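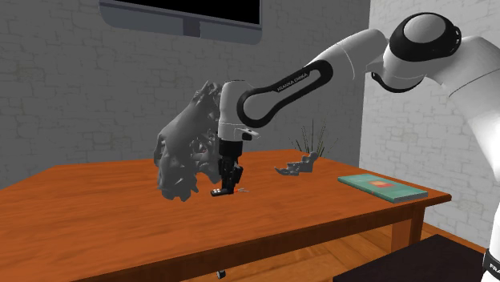

A minha avó deixou-me a casa de Prultari com uma condição que o notário leu duas vezes, a segunda a olhar para mim por cima dos óculos: eu tinha de lá dormir 59 noites seguidas antes de poder vendê-la. Nem 58, nem 60. Perguntei se havia uma explicação e ele virou a folha, a ver se estava no verso. Não estava.

Fui em março, com duas malas e o gato, que passou a viagem inteira a queixar-se (com razão, eu também não queria ir). A casa cheirava a maçã velha e a cera. Na despensa havia compotas com etiquetas na letra dela, umas com o nome da fruta, outras com nomes de pessoas. «Eren.» «Cerar, a estrada.» Um frasco dizia só «Zelton, não abrir à noite», e eu, claro, abri-o à noite. Era marmelada. Boa, por sinal, comi meio frasco de pé, encostada à bancada, à espera que acontecesse alguma coisa, e o que aconteceu foi uma azia tremenda.

Na terceira noite bateram à porta. Era um senhor muito alto, de boné na mão, que se apresentou como Barış Aydoğan e perguntou se a partida continuava de pé. Que partida, perguntei eu. A de damas, disse ele, já a limpar os pés no tapete. Jogava com a minha avó há anos, sempre depois do jantar, e tinham deixado uma a meio. O tabuleiro estava em cima do armário do quarto, coberto com um pano de cozinha, com as peças todas no lugar. Eu tinha lá dormido duas noites mesmo ao lado e nem reparara!
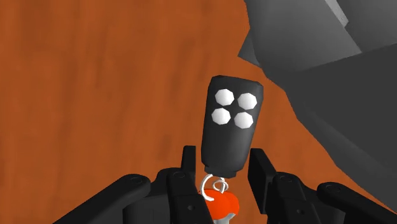

Joguei pela minha avó e joguei pessimamente. Ele suspirava de cada vez que eu pegava numa peça, e às vezes pigarreava, e eu pousava-a e escolhia outra. Perdi em menos de meia hora. Ele agradeceu, vestiu o casaco e disse «até amanhã», como se fosse coisa assente, e foi assim que passei a primavera a perder às damas com um homem que me corrigia o café. Fraco demais, dizia. A sua avó fazia-o de modo a que a colher pensasse duas vezes.

Contava-me coisas dela aos bocados. Que tinha guiado o autocarro para Cerar quando o motorista partiu a perna. Que Eren era o nome de um cão, de um barco e de um noivo, por esta ordem, e que a compota era do noivo. Nunca consegui apurar o que isso queria dizer.

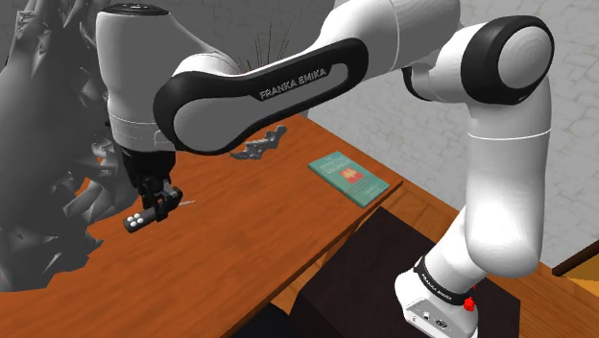

Lá para a quadragésima noite deixei de fazer contas. Tinha arrumado a despensa, discutido com o canalizador, aprendido a acender o fogão sem queimar a franja. Passei uma tarde inteira a encerar a mesa da cozinha, que estava baça e triste, e teimei que havia de ficar daquele castanho alaranjado do tampo da fotografia, quente, quase cor de marmelada. Ficou mais para o tijolo. O senhor Barış passou-lhe um dedo por cima, cheirou o dedo e disse que a minha avó usava outra cera, mas que esta servia para pousar o tabuleiro.

O notário telefonou de manhã, por volta das dez. Queria saber se já podia dar andamento aos papéis, que havia um casal interessado, gente séria, pagavam a pronto. Perguntei-lhe em que noite íamos. Na 63, minha senhora, disse ele, passou o prazo há dias. Eu estava com o telefone entalado no ombro e o gato em cima dos pés, a olhar para o tabuleiro. Pela primeira vez tinha uma dama, e ele só três peças. Disse ao notário que ligasse noutra altura, que agora não me dava jeito nenhum.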